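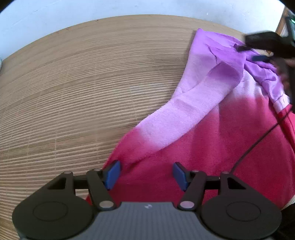
Fig. 1. An ombre towel spread on a wooden tabletop.

Textiles for Beginners, Handout 4: Dip dyeing and graded colour
Kaan Karakaya, Killthorpe Evening School
17/02/2025

Last time we dyed everything one flat shade and learned how hard it is to get a flat shade! This week we go the other way and let the colour fade on purpose. It is my favourite session of the whole course, so forgive me if I run over.

What we mean by ombre
The word is French and means shaded. In cloth it is used for any colour that moves gradually from one tone to another, usually light to dark in the same family, though you will also see two quite different colours meeting in the middle. It can be woven in (by changing the yarns little by little), printed, or dyed. We are dyeing, which needs the least kit and gives the most surprises.

Why it works
Dye takes time to get into a fibre. Leave one end of a cloth in the bath for longer than the other and it will take up more colour, up to the point where the fibre is full or the dye runs out. Everything in this handout comes back to that. You control three things: how long each part stays in, how strong the bath is, and how fast you lift.

Water also creeps up cloth by itself. This is called wicking, and it is wonderful stuff – it softens the edge of each band for you. Thick looped cloth such as terry holds a great deal of water and can pull the dye higher than you meant. Thin cotton lawn behaves better but shows every hesitation of the hand.

Getting ready
Weigh the cloth dry and write the number down. Most recipes are worked out from the dry weight. My sample piece was 196 g, and I will use it in the sums on the board.
Wash with plain detergent and no softener. Softener leaves a coating and you will get pale blotches.
Wet the cloth right through before dyeing. Dry cloth grabs the dye at the waterline and leaves a hard stripe.

The method
Mix the reactive dye in a little warm water until there are no grains left, then add it to the bath. For cotton we follow the salt and soda ash amounts on the Tseng recipe card, which is pinned by the sinks.
Lower the whole area you want coloured, then lift the palest part out almost at once. Keep lifting a little at a time. The darkest end stays in to the last.
Move the cloth up and down gently the whole time, by a finger's width or so. Stop moving and you get a line!
Rinse in cold water with the dark end at the bottom, so the loose dye runs away from the pale end. Then rinse hot, until the water is clear.

Common troubles
Hard bands: lifted in big jumps, or the cloth went in dry.
Pale end gone muddy: folded on itself while rinsing.
Dark end too weak: the bath was tired. Add fresh dye for the last stage only.

Before next session
Dye one strip at home and bring it in, good or bad. Read pages 120 to 134 of the course reader, on the Broltorport dye works, and look closely at how they graded wool by the skein. We start indigo next and you will need rubber gloves.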